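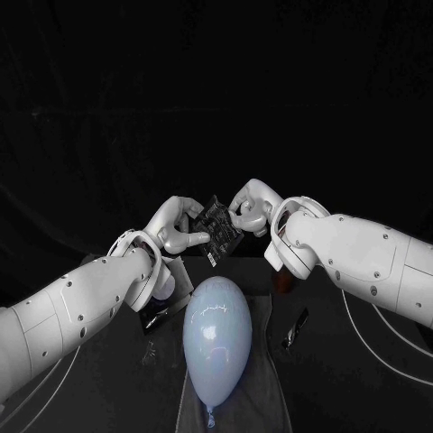
Bimanual packet handling: is the planner doing anything?

Forum: Manipulation software > Planning and control
13 replies, showing the first page

spfister
Posting from our bench in August because I'm stuck. Two white arms, humanoid hands, small crinkly black pouch held between them over the table. The stack is Pindero for planning, with our own grasp code on top. Pindero treats the pouch as a rigid box. I've logged 184 attempts and I still can't say which layer is making the decisions. Has anyone swapped the rigid model for something deformable and seen a change they could measure?

gallton_mamta
Define "measure". If you only log whether the pouch ended up in the right place, you'll never separate planner from controller. Log the commanded distance between the two hands and compare it with the joint readings. I'd bet the compliance is eating all your model error.

hukura_dev
Disagree with Mamta a bit. With one hand on the lower left and the other up at the top right corner, you have a closed chain through something floppy. A rigid box gives the planner a constraint that isn't there. We dropped it in Hukura and planning time went down.

gallton_mamta
Planning time, sure. Did the grasps get better?

hukura_dev
We didn't test that separately.

gallton_mamta
Right.

Sofia T.
My problem is perception. Glossy black pouch, black cloth behind it, dark tabletop. What is your depth camera returning on that? I'd want to see the raw point cloud before anybody talks about planners. The pale blue balloon under it must be the only easy thing to segment – and is it even in your collision model?

spfister
Balloon is in as an ellipsoid, padded by 3 cm. The cloth strip under it is not modeled. Point cloud on the pouch is full of holes, so we fit a rectangle to the printed side and hope.

Sofia T.
Then your rigid box is a guess built on a guess. Fix that first.

duplessis_fan
Du Plessis has a learned policy that skips all of this.

gallton_mamta
On whose pouch, under whose lighting? I've read 2 of those reports and neither said how many runs were thrown out.

spfister
I'll log hand distance on Wednesday and post the plots, with the depth data next to them. Failed runs included.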